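The Booth at Grovgate

How a shared workshop spent a winter teaching two arms to put away the laundry

The Grovgate workshop closes at 10 p.m., and most nights Mahtab Bahrami is still there at five minutes to, coiling cable. Her project takes up one bay between the drill press and the paint cupboard. Members call it the booth. It has three walls, a white tabletop, a metal rail across the near edge, and two black robot arms bolted to the rail.

Bahrami repairs sewing machines for a living. She started on the booth in January, after a member named Gholamreza Jafarzadeh offered the workshop a pair of arms he had bought for a business that never opened. He wanted them used. The members voted to give her the bay until summer, on the condition that she paid for her own parts and let other people work on it.

Three other people have. Hongjun Meng wrote most of the control software. Lesego Du Plessis built the frame. Nima Shirazi handles what he calls the groceries, meaning every object that goes on the table or the walls.

The frame came first. Du Plessis had built welding tables and wanted to weld this one too, in steel. Bahrami argued for aluminum extrusion so they could move things later, and she won. The walls have been taken off and put back twice. The rail that carries the arms has been moved toward the table once, by the width of a hand, after Meng worked out that neither gripper could get to the back corners without stretching almost straight.

"An arm that's nearly straight is a bad arm," Meng said. "It shakes, and you lose your choices about how to come at the thing. We should have measured that on day one. We measured the table and forgot the arms had shoulders."
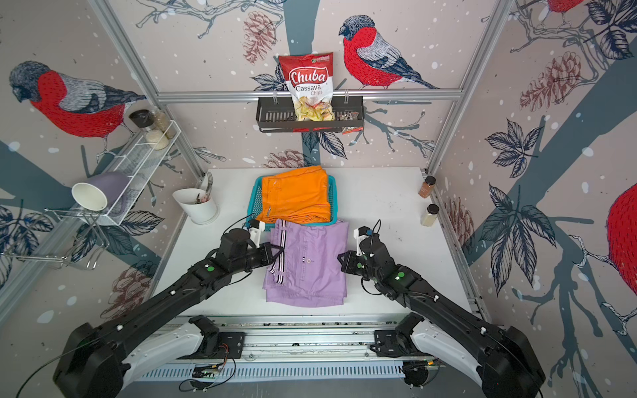 The job they chose was housework, and clothes in particular. Bahrami knows cloth. She spends her days with it and has a low opinion of most machines that handle it. A sewing machine works because a person is holding the fabric flat in front of the needle. Take the person away and the fabric goes where it likes.

So the first task was modest. The arms would pick up pants that were already folded, move them into a basket, and take them out again without wrecking the fold. Folding itself would come later, if it came at all.

It took until March to get one pair moved and set down in decent shape. The trouble was the first half inch. A gripper that closes on a folded edge has to catch every layer. If it catches only the top one, the rest slides out and the whole thing opens up in the air. If it pushes down too hard to get under the bottom layer, it bunches the cloth against the table. Meng tried solving this with numbers, setting a fixed height for the grippers to come down to. That worked for one pair of pants and failed for the next, which were thicker.

What they do now is less elegant. One of them steers the arms by hand through the task, over and over, while the computer records where everything was and what the arms did. The recordings are used to train a model, which then tries the task alone. They have over 2,000 recordings. Bahrami did most of those herself, in the evenings, with the radio on.

Her technique changed as she went. Early on she pinched the cloth in the middle of the long side, the way she would with her own fingers. Later she moved to the corners and used both arms, letting one hold while the other slid under. The model picked up both habits and for a few weeks could not decide between them. It would start toward the middle, change its mind, and go for a corner. They threw out 16 evenings of the early recordings and trained again.

Du Plessis objected to that. He had sat in on several of those evenings and thought the old recordings should be kept in case they were useful for something else. They are on a drive in his locker.

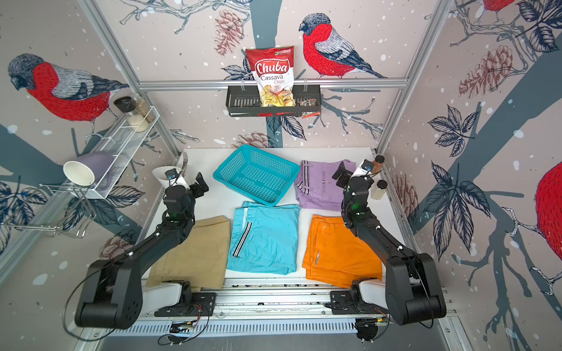 Shirazi's part of the project looks minor until he explains it. He is a stage carpenter and is used to thinking about where things sit when the lights come up. When he joined, the table held clothes and nothing else. He said that no kitchen or laundry room he had ever been in looked like that, and that arms trained on a clear table would knock over the first jar they met.

He hung racks and a wire shelf and began putting ordinary things in the way. He shifts them between sessions and keeps a notebook of what went where. The clothes are his choice too. He went for different colors so that the cameras would have an easy time at first, with plans for a harder set later on, all one dark shade. That box is labeled Darach, after the street where he found the thrift store.

The wallpaper was also his idea, and it caused the only real argument of the winter. Meng wanted plain gray walls. A plain wall gives a camera nothing to get confused by, and he was already fighting enough problems. Shirazi wanted a busy print for exactly that reason. Bahrami settled it by buying a roll with birds and pine cones on it because it was on sale and she liked it.

For a week the results got worse. Then, with more recordings made in front of the new walls, they came back to where they had been. Meng concedes that much. He does not concede that the paper helped, and he has asked for one bare panel so that he can compare.

Money has been kept low. Bahrami's ledger for the booth stands at just under $3,000, with the arms left out of it. The biggest line is the computer. The second biggest is gripper fingers, which wear out or snap. They tried rubber pads for a while and found that they grabbed cotton so well the cloth would not let go on release. The pads came off.

Cables were the other lesson. On an early run a loop of cable caught under the right elbow, and the arm pulled its own plug. Du Plessis rerouted everything and left more slack at the joints. He now moves each arm through its full range by hand before the power goes on.

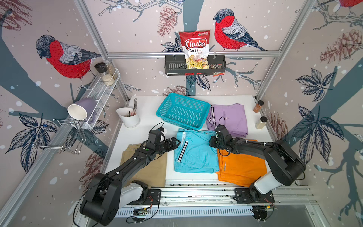
9 min read

By late spring the arms could move a folded pair of pants into the basket on most attempts, and take it out again somewhat less often. Getting it out is harder. The basket walls leave little room for a gripper to come in from the side, so the arm has to reach down from above and find an edge it can barely see. Bahrami has been trying a version where one arm tips the basket and the other waits. She is not sure yet that she likes it.

Speed is not something they talk about much. Moving one pair takes the arms the better part of a minute. Bahrami can do it in a second. Visitors to the workshop tend to point this out, and she tends to agree with them.

Jafarzadeh comes by now and then to look at his old arms. He has asked whether they could sort the clothes by color, and whether they could do socks. Meng told him that socks were a long way off. Jafarzadeh brought in a bag of socks anyway, and it is on the floor under the bench with the spare extrusion.

The bay is due back to the members at the end of June. Bahrami has put in for an extension through the fall, and Du Plessis has drawn up a narrower frame in case they are told to share the space. The next thing on the list is Meng's bare panel. He has already cut it.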